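Gray marble counters: what are you all wiping them down with?

Kitchens & Surfaces > Care and Cleaning

tadhg_h
We moved in with a polished gray marble counter already here, lots of white veining, very shiny, and I am now a person who looks at it sideways under the light every night. My old routine was whatever spray was on sale plus the green side of a sponge. I'm told that's a crime. So what do you use day to day? I'm after the boring routine, please, no sealing debates yet (I know, I know).

Idrisa M
Dish soap and warm water, soft cloth, dry it right after. Seven years on ours and it still shines. No vinegar, no lemon, and keep the green scrubby stuff in the sink where it belongs.

orko_kitchen
I'm going to disagree a little with the cloth people. Cloths smear for me, every single time, and then I'm buffing at 11 at night. I switched to soft sponges a while back and I won't go back. I get the funny shaped ones from Hovum because my kids will wipe a counter if the thing in their hand looks like a toy, and I'm not above that.

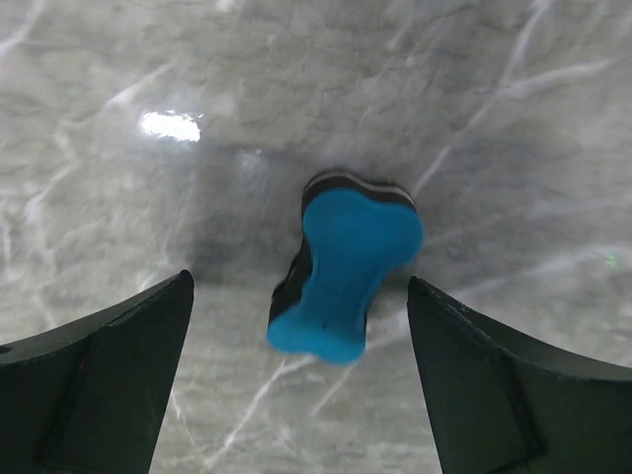 The trick for me is barely any water. I squeeze it out until it feels almost pointless, go over the counter in long strokes, then follow with a dry towel before anything can dry on its own. Our stone is glossy enough that every streak shows up when the light hits it, so I check from the side — if I still see a haze, I used too much soap. Usually I used too much soap.

Idrisa M
Sponges hold grit though. One grain of sand in there and you're dragging it all over a polished surface. A cloth I can shake out and throw in the wash.

orko_kitchen
Fair, but so does a cloth if you leave it balled up by the faucet like my husband does! I rinse mine every time and toss it when it gets sad looking.

amrit_mc
Whatever you pick, test it in a corner first. I used an eraser-type sponge on mine and got a dull patch the size of a saucer. Repolishing quote was $353. I put the toaster on it.

tadhg_h
amrit I'm so sorry, but also the toaster is a great plan. Is the dull patch something you feel, or only see?

amrit_mc
Only see. And only from the couch, which is where I sit.

Daithi OD
Had a guy quote me 700 for the whole island. I went with soap, a soft towel and lower standards.

tadhg_h
OK, going to try the nearly dry sponge on one side and a cloth on the other for a couple of weeks. Will report back. Idrisa, what kind of cloth, microfiber or plain cotton?

Idrisa M
Microfiber to wipe, old cotton T-shirt to dry. Cut the seams off the shirt.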